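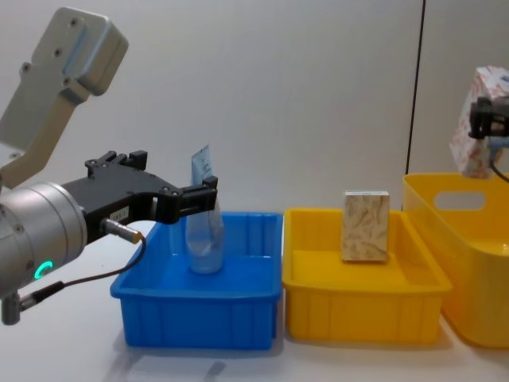
Trirent put the sorting arms in last December, and we were told they'd take the dull part of the job. Maybe. The bins still need filling, swapping and checking, and that's now most of my shift.

Management likes the number 3436, the items sorted in the arms' best week. I'd like to see the number we fixed by hand. A box or a soft tube goes in the gripper, then over a bin, and someone still has to know if it's the right bin.

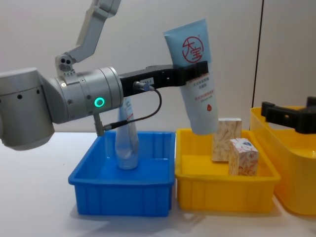 Who gets the saved hours?

There were 20 of us on the floor at Stavix before this. Those who left weren't replaced. The rest got a half-day class and a new job title, same pay. If the arms save so much time, I'd like some of it back as shorter shifts. So far it's gone to the Aguirre contract.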